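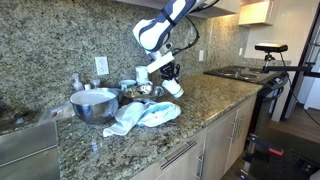 Counter as of Wednesday. Granite, big bowl, small bowl, towel.

Thread: Where does everything go when there's no drying rack?

drainboard_dee
We took the dish rack out in August and I'm not sure it was a good idea. It was a Rirkico two-tier and the bottom tray had rusted through on one side. My husband wanted the counter back. Now what used to be on the rack just lives on the granite. The big stainless mixing bowl turns into the holding spot, so a plate ends up sitting in it, and the small bowl gets parked next to that, and the towel goes wherever it lands.
Does anyone here run a kitchen without a rack and keep it under control? The house has 6 people in it on weekends and 2 during the week. Dishwasher is a narrow one and the mixing bowl won't fit in it with anything else.

marlowe78
Get another rack. You had one, it wore out, replace it. I don't see the problem.

drainboard_dee
Counter space is the problem. That stretch is the only place I can roll out dough.

Tapio Ruotsalainen
We have gone without for years. Wash, dry by hand, put away. The big bowl gets washed last so that there is nowhere to start a pile. If you wash it first it becomes a container, and I see a plate in yours already.
The towel should hang. Lying flat in folds like that, it stays damp underneath and the counter under it does too. A hook on the side of the cabinet costs very little.

drainboard_dee
There's a hook. It has the oven mitts on it.

kettle_and_crumb
Second hook then.
Also those cups at the back — are they paper? If they are, I'd keep them in a cupboard. Paper cups next to the sink pick up splashes and then you throw them out anyway.

drainboard_dee
Yes, paper. They come out when the nephews are here. I'm trying to cut down on those.

marlowe78
Hand drying everything for six people is a job and a half. I did it for one Thanksgiving. Never again. Racks exist for a reason, and Drundidia makes one that goes over the sink. Mine takes up no counter at all.

Tapio Ruotsalainen
Over-the-sink racks block the sink. You can't fill a stockpot with one in place.

marlowe78
You slide it over. It takes a second.

Tapio Ruotsalainen
And then it's on the counter.

ndlovu_fan
I have the Ndlovu roll-up mat, the one with steel rods. It lies across half the sink and rolls up into a drawer. A mixing bowl upside down on it is fine. Glasses wobble a little. I would not go back to a standing rack, but I cook for two and I don't have nephews.
On granite, wipe up around the soap bottle too. Ours left a ring and I had to work at it with baking soda paste. A saucer under the bottle fixed that.

kettle_and_crumb
Be careful with baking soda on granite, it can dull the sealer if you scrub. Dish soap and warm water first, and leave it a few minutes.

ndlovu_fan
Mine was fine, but sure, test a corner.

drainboard_dee
Thanks all. I measured the sink and the roll-up would fit with room for the faucet to swing. I'll try that before buying another rack. The bowl is moving to the shelf over the fridge, where the Prenditex slow cooker was, and that's going down to the basement.
Washing the bowl last I can do starting tonight. Second hook is on the list.

marlowe78
Let us know how the mat holds up with a full weekend of dishes. I still say rack.

post 2216 in Kitchens & Cleanup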